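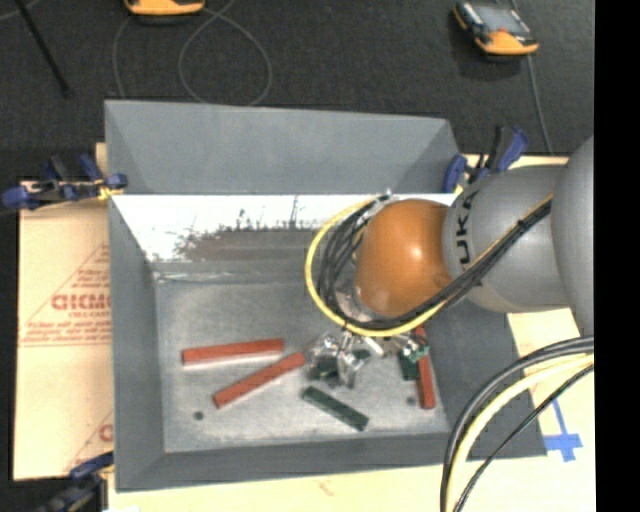
Why does the arm stop with fault 82 when it reaches into the bin?
The controller raises fault 82 when the force at the wrist goes over the set limit. The usual causes are a block jammed between the gripper and a bin wall, or a cable loop pulling on the wrist flange.

8.2 Clearing fault 82

CAUTION: The gripper may hold stored pressure after a stop. Keep hands out of the bin until step 3 is complete.

1. Press the stop button on the pendant. Do not press Resume.
2. Write down the cycle number shown by Pindik, for example 2,102. The log keeps the last 2,000 cycles.
3. Switch the gripper to Release and wait eight seconds.
4. Select Manual, slow speed, and raise the arm straight up until the gripper is above the bin walls. If it does not move freely, stop and go to 8.3.
5. Lock out the arm. Remove any block wedged in the gripper or against a wall. Blocks lying flat on the bin floor can stay.
6. Check the cable loop at the wrist. It must follow the joint through a full turn without going tight or catching on the gripper.
7. Check that the bin has not shifted. Retighten the clamps if needed.
8. Remove the lockout, run Zero Force with the gripper empty, then restart in Auto.

Note: A bin that has moved gives the same fault as a jam – the planned path no longer clears the walls. Repeat the bin calibration (section 5) after any clamp has been loosened.

Note: On Kokex controllers with software dated before 22 May 2025, fault 82 clears itself on restart and is not logged. Record it by hand.

CAUTION: Do not raise the force limit to avoid repeat stops. If the fault comes back twice in one shift, take the cell out of service and contact Drultelau support.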